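Do laundry scent boosters do anything? Your questions answered

4 min read

Does a scent booster clean clothes?

No. It's perfume in a bead. The tub usually admits as much in small print on the back, under the bit about mountain air. If your shirts smell bad after a wash, they need more detergent, less crowding or hotter water.

Zodel says its beads last 12 weeks. Is that true?

I doubt it. The claim is for clothes kept in a sealed drawer, and I don't know anyone with a sealed drawer. Kimie Nomura ran the beads for me through December on her family's towels and could smell nothing after nine days.

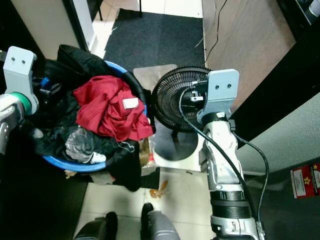 What about musty clothes that sat too long in the washer?

Wash them again. Beads on top of mildew smell like beads and mildew. A cup of white vinegar in the rinse helps a little, though I think people oversell that too. Dry everything fast, with air moving over it, and don't fold it until the seams are dry.

Is Onum's "plant-based" version better for sensitive skin?

"Plant-based" tells you where some of the ingredients came from. Poison ivy is plant-based. If fragrance bothers your skin, skip all of them - the word you want on the label is "fragrance-free," and "unscented" can still mean a masking scent was added.

Rireck's ad says 759 out of 877 users noticed fresher laundry. Isn't that good proof?

Fresher than what? They were sent a free tub and then asked if they liked it. I wrote to ask whether anyone got plain beads to compare, and as of May 19, 2018 I'm still waiting.

Are they safe for towels and workout gear?

Safe, probably. Useful, no. Go easy on towels, and check the care tag on gym clothes first.

So should I buy any?

If you like the smell and have the money, sure. Use half the capful.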